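Cavumia build guide, section 9: First run in the simulator
Reading time: 3 min
453 shares · 2 comments

Do this section before you let the robot near anything in the workshop. A simulated cupboard costs nothing to ruin. The real one belongs to Enda Horgan, and he has asked that we stop improving it.

Before you start

You need the finished base and both arms from section 3, a laptop that doesn't mind getting warm, and the room file called Flirnmont. Senan Daly built the room over a wet July and chose the furnishings himself. Please don't write in about the wall tiles.

Setting up

1. Switch the real arms off at the wall. The software has a tick box marked "simulation only", and it means well, but the wall switch is more convincing.

2. Open Flirnmont and wait for the room to finish loading. Textures come in last. If you start early, the robot will cheerfully drive into a panel it hasn't been told about yet.

3. Set the view to "head". The other views are prettier and will teach you nothing about reach.

4. Raise both arms until the grippers show above the body. If only one comes up, you have swapped the two arm cables in the settings file. Everyone does this. Swap the names back and reload.

5. Open and close each gripper in turn. The fingers should move together. If one lags, go back to the calibration page in section 3 and do it properly this time.

Note: left and right are the robot's, not yours. Aidan Gallagher put a sticker on his screen to remember this, on the wrong side.

Moving in close

6. Drive forward at the slowest speed until the grippers are near the gap between the two large wooden panels. Stop there and have a look before doing anything clever.

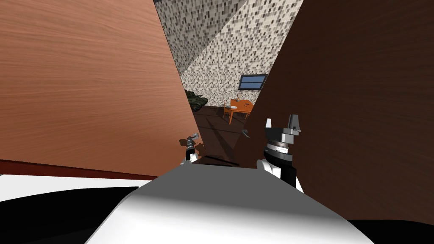
7. Bring the arms in a little at a time, left first, then right. Let go of the stick between moves. The arms keep travelling for a moment after you do — allow for it.

8. Save the position under a name you will recognise tomorrow. "Test final new" is taken.

Caution: when the body fills the bottom of your view, you can't see the floor directly in front of the base. Back out in a straight line before turning. Tadhg Mac Suibhne turned first, and the physics engine put his robot through the ceiling.

If it goes wrong

Press R to reset the room. Furniture returns to its place and your saved positions are kept. If the arms shake after a reset, close the program and open it again; Caoimhe Kavanagh is working on a fix and would rather not be asked when.

Once you can do steps 6 to 8 without a reset, move on to section 10, where the power goes back on.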